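Minutes, Teltberg Street Block Association, March meeting

Typed up by me, Li-hua, from my own notes, so if I got your words wrong, write and I'll fix it before April.

We started at 7:10 because the door code had changed again. Eleven households came, which is good for a rainy night! Kai-wen Pan ran things and I wrote.

Last month's minutes: approved, with one fix. The leaf bags were paid for by the Kan family and I had left them off. Sorry, and thank you.

Money. We have $318 in the account. Kai-wen wants to keep $40 aside for the permit fee and spend the rest on the summer street party if we have to. No objections, though somebody muttered about folding chairs.

Parking. Long one. The Todari bakery has its delivery van out front before six and people on the even side are blocked in. Kai-wen talked to the owner, who was nice about it and offered to use the alley from April on. We agreed to give that a month before we write to the city. I said I'd like it in an email and not just a handshake (I've been burned on this before, see the hedge business). Kai-wen will ask.

Street light outside 1212. Still out. I've reported it twice and I have a ticket number, and if anyone else wants to call too, please do, it can't hurt.

Street party. We picked the north end of the block, same as two summers ago, because of the shade. Food is potluck again. We went back and forth on music for ages and settled on a speaker, not too loud, off by nine. The kids' table needs someone to run it. I offered to do games, mostly card games, with a rain plan of moving everyone onto our porch.

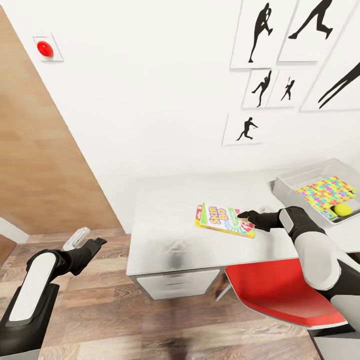 I also asked if people could bring extra decks, the bigger the better, since last time we had one deck between almost the whole block and the little ones got bored waiting. Two neighbors said yes on the spot. Chalk and bubbles would be great too.

Other stuff. The Onus Lane folks want to join our yard sale. Everybody was fine with it as long as they put up their own signs.

To do: Kai-wen, bakery email and permit form. Me, the light, the games table, and a sign-up sheet for food.

We wrapped up at 8:35. Next meeting is at the Kans' place, and please use the side door.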